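Plovgate gallery: gathering examples in simulation

Calter, the learning system we run out of Dudley, needs examples to copy. Plovgate is our simulated house, where an operator drives two arms through a chore and every attempt is saved. We're told 300 attempts per chore is plenty. I have my doubts — the last time I heard that, the thing learned to do one kitchen and fell apart in the next.

First, a close view from the simulator. Most of it is dark surface, with some wood grain down the left. The system has to learn from views like this as well as the wide ones.

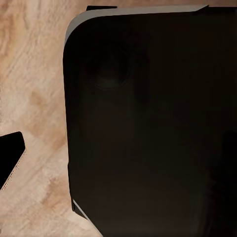 Do simulated examples carry over to a real room?
Sometimes, for simple reaching and placing. Anything that depends on weight or friction tends to need real examples on top, and we haven't settled how many.

Next, a living room, with both arms working over the glass coffee table.

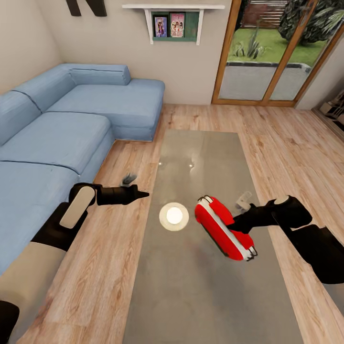

Of 18 attempts saved in one morning in March, we threw out 11. Most of those were operators hesitating, and a system that copies people will copy the hesitation too. The Theodorakopoulos method, which a few of our neighbours swear by, would keep the lot and let the training sort it out. I'd want to see that tested on a chore it wasn't tuned for.

Last, another close view, looking onto wood and a dark shape with a grey rim. 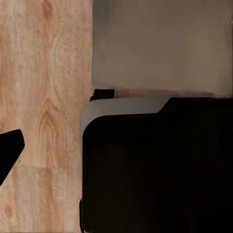
Labelling is where the hours go. Each saved attempt gets a start, an end and a one-line summary, and two people doing it seldom agree. Close views make it harder. With only a black fingertip showing at the left, a labeller can't say what the arm is up to and has to go to another view. We tried automatic labels on 5 attempts and rewrote every one. The plan is to try again with more — I'm not holding my breath.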